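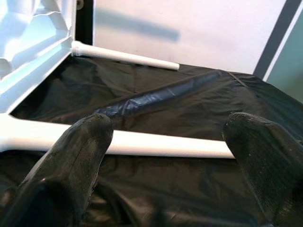

Chapter 6: Flat-pack Plastic Furniture

6.1 Working from the underside

Most small plastic tables are sold in pieces. The top is moulded in one go, and the legs are tubes that are fitted afterwards. A top and four legs packed flat take up very little room on a lorry, and this matters to a firm such as Wovdale, which sends out 3,000 tables in a busy month. It also means that the last stage of manufacture is done by the person who bought the table.

This chapter follows that last stage. It deals with the table as a set of parts, the order in which they go together, and the faults that come from hurrying. Chapter 7 takes up chairs and stools, where the loads are different and the joints have to resist twisting as well.

A table is nearly always put together upside down. The top is laid face down on a flat surface so that the sockets point upwards and each leg can be lowered in from above. Before starting, cover the bench. Plastic marks easily, and a table top that has been slid across a gritty board will show it. A plain plastic sheet will do, provided it is wiped first.

Turn the top over and look at the back of it. The outer face is made to be seen and the underside is made to be strong. A flat sheet of plastic bends under quite a small weight, but the same sheet with ribs moulded into it is far stiffer. Ribs that cross the middle stop the centre from sagging. Braces running out towards the corners carry the load to the legs.

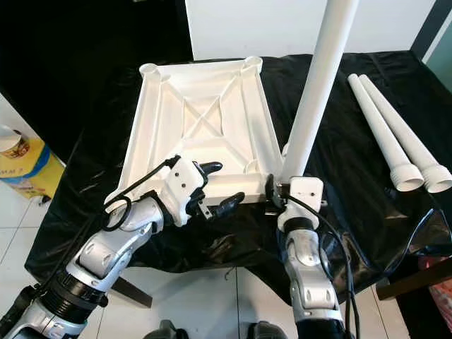 Figure 6.1 Square table top, underside up, with ribs crossing in an X and a round leg socket at each corner. One leg is standing at a corner and two more lie to the right.

6.2 Fitting the legs

Lay the legs beside the top with their connector ends all facing the same way. Check each thread for scraps of moulding waste – a fingernail will usually lift them off.

Stand the first leg in its socket and let it settle before turning it. If it leans, take it out and start again. A thread that has been started crooked will go tight after half a turn, and forcing it further cuts a false groove in the socket. Turn by hand only. Fit all four legs loosely, then go round again and tighten each one.

When the table is the right way up, press down on each corner in turn. If it rocks, try it on another part of the floor before blaming the legs.

Activity 6A. Weigh a plastic table top and one leg from your workshop. Work out what share of the total weight is in the legs.

Key words: rib, brace, socket, thread, rim

Comments (3)

Srisuk
Is 6A meant to be done in pairs? We only have one set of scales for 25 pupils.

Fahad Baloch
We did it in fours and it took most of the lesson. Get them to weigh the top first, as the scales need clearing for it anyway.

Plirkine
The page number for the answers to chapter 6 is wrong in my copy. It says 200 but they start on 128.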